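Wodholm Automation Laboratory Publishes First Findings on Robots and Kitchen Chores

LISTITZ, 2nd August – The Wodholm Automation Laboratory today released the first findings of its Prutberg project, a study of whether robot arms can take on simple household tasks such as putting away cups and wiping down a table.

The project began in April and will run for 16 months. In its opening phase, the team asked its arms to attempt 10 common chores, and each chore was repeated 200 times under the supervision of laboratory staff. The arms met the project's standard for unassisted work on one of them. On the other nine, a staff member had to step in too often for the result to be accepted.

"Picking up a cup is a reasonable request today," said Hanneke Vermeulen, director of the laboratory. "Clearing a table that a family has just left is a much larger one, and our results reflect that."

Robot arms at work on tabletop tasks, Prutberg project.

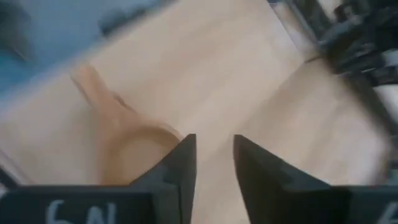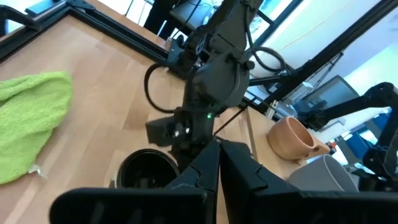
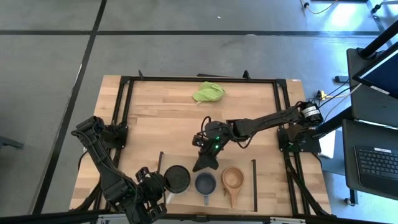
Can a household buy a robot that does the dishes and the laundry without help?

No machine tested in the project is ready for that. The arms can repeat a short task under steady conditions, but they still need a person nearby when objects are moved or a cloth is folded in an unfamiliar way.

The second phase will be led by Colm Ó Ceallaigh and Eluned James and will include shop-floor tasks, among them sorting small parts and restocking shelves. Testing will take place at the laboratory's Lynch Street site in Listitz.

The full findings are available from the laboratory on request.

Media contact: Fionnuala Flanagan, Office of Communications, Wodholm Automation Laboratory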